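Nulent Editions - Workbook Submissions FAQ
Updated 12 Oct 2026

Do you accept unfinished workbooks?
Yes. Send three sample lessons and an outline. We read new submissions in September only.

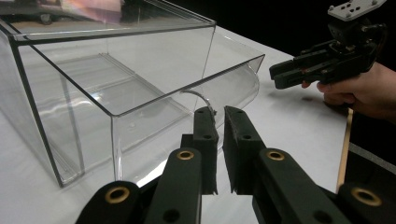 A reader writes: does the outline have to list every lesson? It does, by title. One line per lesson is enough.

Who owns the artwork?
The illustrator keeps the copyright. Nulent licenses it for the printed edition - ebook rights are handled in a separate agreement.
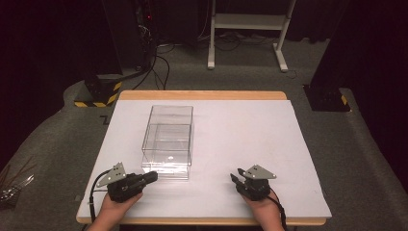 Both agreements run for seven years and renew only in writing.

How large is a first printing?
The Ballarness handwriting series opened at 2,583 copies per title. Later titles may differ.

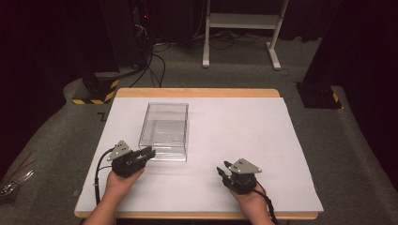
One author asked whether unsold copies are charged back to her. They are not. Returns are deducted from the next royalty statement and never billed.

Can I order my own book at a discount?
Yes, through the Gerov warehouse. Author orders ship in full cartons.

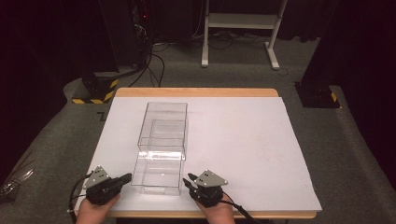 Partial cartons are billed at the trade rate. Copies bought at either rate earn no royalty.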